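The bag by the door

Packing the night before, and why mine still takes all evening 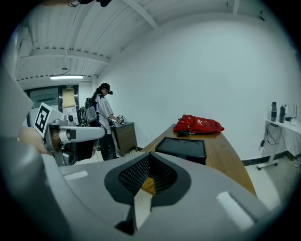
Nneka Jibrin says you should never pack a rucksack standing up. Lay it flat on a long table, she wrote to us in November, open it right out, heavy stuff against the back panel, and don't zip anything till the bottle's filled. She's done it that way for years and has strong views on people who don't.

Tried it. She's right, annoyingly. A red backpack on its side on a wooden table is far easier to get into than one sagging off a chair. You see the corners. You find the old receipts (13 of them, one from Mercado, for soup).

Bottles next. I keep two tall ones on a side shelf, away from anything that minds a spill. Lids checked twice. The Ileso flask I bought last winter cost 179 and still leaks if you look at it wrong, so it rides in an outside pocket now.

Small things are the trouble. Gloves, straps, chargers, that one cable. A shallow tray helps, if everyone in teh house agrees to use it. Mine don't.

Cabinet tops: keep them clear. Anything put down "just for a minute" stays a week. I do my last fiddly jobs there, stood up, coat half on, then everything goes straight in the bag.

Ten past eleven when I finished. Forgot the keys, obviuosly.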